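Tamodeck : vocabulaire des annonces de location

Tamodeck rassemble des annonces de location rédigées en français par des particuliers de Flernville. Les textes ont été relus par Etornam Tsikata, puis anonymisés : noms, téléphones et adresses sont remplacés par des balises.

Contenu
- annonces.csv : 170 annonces, une par ligne
- lexique.csv : 71 abréviations et leur forme longue (« cc », « rdc », « dble vitr. »)

Une clé suspendue, puis deux bras au-dessus d'une table blanche.

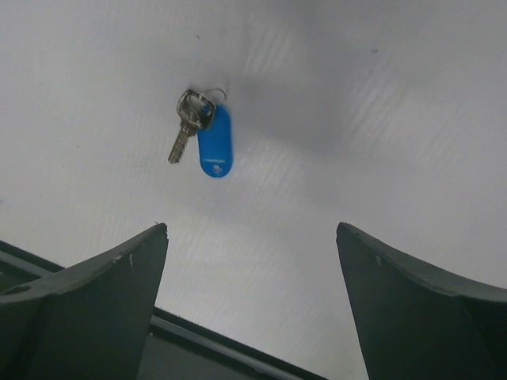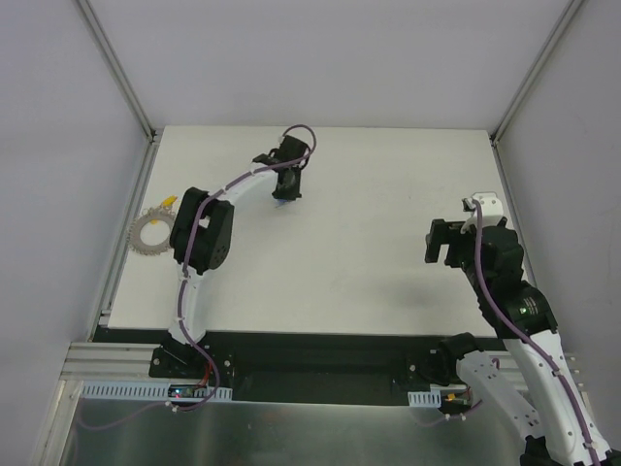
Les fichiers sont en UTF-8, séparateur point-virgule. Le champ « loyer » est vide quand l'annonce indique seulement « à débattre », soit presque 80 cas avec les doublons de Tukura.

Limites
Les meublés sont surreprésentés. Les annonces de décembre manquent.

Licence et contact
Réutilisation libre avec mention de la source. Corrections à envoyer à Ekow Aryee, projet Kyei.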